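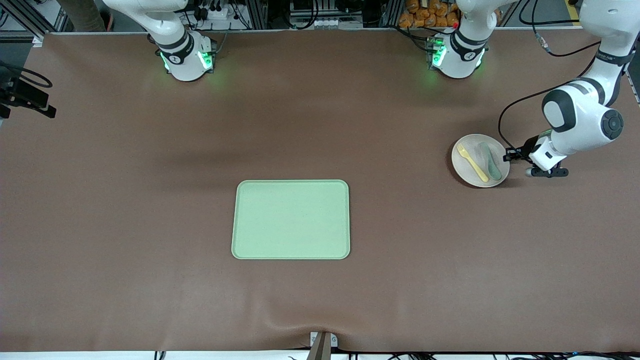
March. By Geert Van der Linden

11 minute read

We use cookies to remember your settings and count visits. Accept all / Manage choices

Notes from the Naswood paper mill open day, typed up on the train and then a bit more at the kitchen table. Sorry for the order. I wrote on the back of the parking slip and the slip got wet.

Got there at twenty to nine. Gates at nine. Already a line, mostly families, a few people my age with the good shoes off and the bad shoes on. The mill sits down by the river where you'd expect it, brick front, long low sheds behind, one chimney they don't use any more. Smell hits you at the bridge. Boiled cabbage and wet cardboard. My sister said she'd get used to it in ten minutes and she did. I didn't.

You sign in, get a vest and earplugs and a sticker with your group on it. We were group 8. Blue sticker. Groups of whoever turned up, so ours had two school kids, a retired printer, a couple who had come for the wrong event (they wanted the plant sale, it's the other side of the river) and stayed anyway.

First stop the yard. Bales of waste paper stacked higher than a bus. Office paper in one row, magazines in the next, then the brown stuff. Our guide was a woman called Nikolaidis, she gave only the last name and everybody in the place shouted it at her across the yard, so I suppose that's what she goes by. Fast talker. Good. She pulled a handful out of a bale and made us guess what was wrong with it. Window envelopes. The plastic windows have to come out later and they're a pain. Same for the glue on magazine spines. Same for pizza boxes, which she had feelings about.

Then the pulper. I'd wanted to see this since I was a kid and it's better than I thought. Imagine a kitchen blender the size of a garden shed sunk in the floor. Bales go up a belt, wires get cut, whole bale tips in. It sits there on top of the water for a second and then it just folds up and goes under. The kids wanted to see it again. So did I. We saw it four times.

There's a rope hanging in the pulper. I asked. It's called a ragger, and all the string and wire and tape winds itself around it and gets hauled out slowly like a horrible tail. They had a cut length of old one in the yard, thick as my waist, and if you look close you can pick things out. Bale wire. A shoelace. Somebody's lanyard. Best thing of the whole day, should be in a museum.

After that, screening and cleaning. Less to look at. Pipes, tanks, a lot of stairs. Earplugs in, so I missed most of what was said and have written down "holes, then slots, then smaler slots" which I think is right. Sand and staples drop out in the cones. Then the ink comes off. They blow bubbles through the pulp with a kind of soap and the ink rides up on the foam and gets skimmed. The foam is gray and disgusting. The pulp underneath gets paler tank by tank. They let you dip a cup at the first one and the last one and hold the two side by side.

The printer in our group, very quiet man up to this point, asked how many times you can send the same fiber around. Nikolaidis said it gets shorter every trip and in the end it washes out with the sludge, so there's always some new wood pulp going in somewhere. He nodded for a long time.

Then the big one. The paper machine.

They call it Tulier. It has the name painted on the side in cream letters, that was the builder, long gone. 72 paces from the wet end to the reel, I walked it beside the yellow line. One end is a gray soup spraying onto a moving mesh and the other end is paper. You can stand in the middle and look both ways. I stood there too long and got moved along.

Things I didn't know. The soup is nearly all water. Most of the length of the machine is getting rid of the water. First it drains through the mesh, then it's squeezed between felts, then it goes up and down over hot drums, a whole row of them, under a hood. It's like walking past a row of open ovens. Man in a T-shirt working there in March, sweating, very cheerful. He's done 30 years on that machine and his dad was on it before him. He can tell from the sound when the sheet is going to break. Someone asked him to do the sound. He did the sound. It was mostly a hum and then a slightly different hum.

No break while we were there. The kids were very disapointed. When it does break they have to cut a narrow strip and feed that through first, by hand at some points, then widen it out to the full width. He showed us with a bit of ribbon.

Reel at the end. Huge. Then the winder, which cuts it down into rolls people can use, and that was where the group bunched up, because the crane was moving and we all had to wait behind a chain. I read the noticeboard. Bowling results. Someone selling a crib. A photo of the flood, with a line on the wall in marker to show where the water came to. Up past my hip. They lost eleven days and all the felts, and the whole town came down with shovels. My sister remembers it, she was living over this way then.

Lunch. Canteen is upstairs over the stores, long room, river on one side. Soup or a cheese roll. Soup was lentil. Prices normal. They open it to the public on open day only, which is a shame, the view is better than any café in town. We sat with the plant sale couple. They'd decided they would come every year.

Afternoon was slower. The lab first, one room, two people, and it was the part I expected to skip. Didn't. They test everything. How hard you have to pull to tear it, how hard to burst it, how smooth, how bright, how fast a drop of water soaks in. There's a folding tester that bends one little strip back and forth until it gives up. They had a game going, guess the folds, nearest wins a notebook. I said 100. My sister said 500. Answer was 341. One of the school kids said 350 and got the notebook and was unbearable about it, as he should be.

Then handmade paper in the old packing shed. You get a wooden mold, dip it in a vat, lift it level, give it a shake. The shake is everything. Mine came out thick on one side like a wedge of cheese. The woman running it said to do it in one go and stop thinking. Second one better. They press it and you get to take it home between two bits of felt, and then you have to dry it yourself flat on a window. Mine's on the bathroom window now. Petals in it. I didn't ask for petals, they were in the vat from the group before.

Also in the shed, a display on the watermarks. Old wire shapes sewn onto mesh, all held up to a light box. Crowns, a heron, initials. One with a mistake in the date that they used for two years before anyone noticed. They still get collectors writing in about it.

There's a model of the whole site too, made by someone in the Windosach model club, with the river in resin and a train that goes round. The real railway siding closed ages ago. On the model it's still going.

Last bit was the water works, which most people skipped as it had started to rain. Go if you can. All the water they borrow from the river has to go back clean, and there's a row of round ponds, settling, then bubbling, then settling again. The last pond had ducks on it. Nikolaidis came out with us even though her shift was over, no coat, and talked about bacteria the whole way round. She'd have gone on another hour.

Shop. Small. Seconds by the pound, which is the reason half the cars were there. I got a stack of cream sheets with one bad edge and a block of heavy gray. My sister bought so much we had to make two trips.

Practical stuff for anyone going next time:

Park in the field, not on the bridge road, they were ticketing.

Closed shoes. They turned away a man in sandals and he had to borrow boots three sizes up.

Go in the morning. By two the line for the paper machine was back to the gate.

Bring cash for the shop. Card reader was down, then up, then down.

There's a lift to the canteen but not to the walkway over the drums. You can see most of it from the floor and someone will go with you.

Kids under six can't go in the machine hall. They can do the vats and the model all day long.

Free to get in. There's a bucket for the town band, who were playing by the gate when we left, in the rain, under a tarp. Something slow. I put in what I had left after the soup.

Train back was late. My coat still smells of the bridge.

Get new posts by email. Enter your address to subscribe. You can unsubscribe at any time.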